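andis27
Second arm is bolted down at last!! Taped a grid on the table so I can call out squares when I test pickups. So happy with this build.

pritch_12
Love it, but tape peels. I'd draw the lines with a paint pen.

clalley
Disagree, tape is easy to move. Got a pic?

andis27 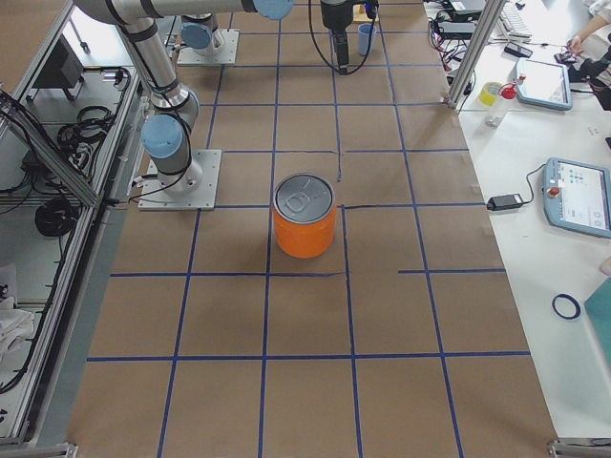
Orange canister by a tape crossing, both arm bases on the left

pritch_12
OK, that's a nice big table. One strip has a loose tip already though :)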